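The Skultgate Bus

1. The stop

Iwona Szulc had waited at the Derkville stop for 80 minutes when the bus came. She had one suitcase and her aunt's key in her glove. It was February and the driver didn't want her money.

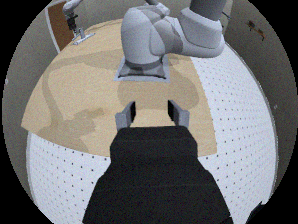 2. The road

They passed the old Bahrami mill and then nothing but fields. A man across the aisle was eating an egg.

"You're the niece," he said.

"I am."

"She owed me a ladder."

Iwona said she would look for it. He nodded and went back to his egg - he seemed satisfied with that. 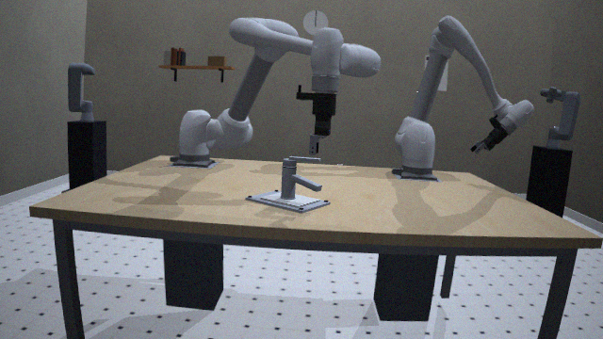
3. The house

The key stuck, then turned. In the hall there were 11 coats on hooks, all her aunt's, and behind them the ladder. She carried it out to the gate and left it there.

In the morning it was gone, and a jar of plums stood in its place. She ate two of them on the step before she went in to start on the coats.

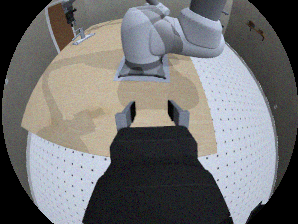
Does Iwona stay in Skultgate?

The story stops before she decides. She has a return ticket in her suitcase and she hasn't looked at it.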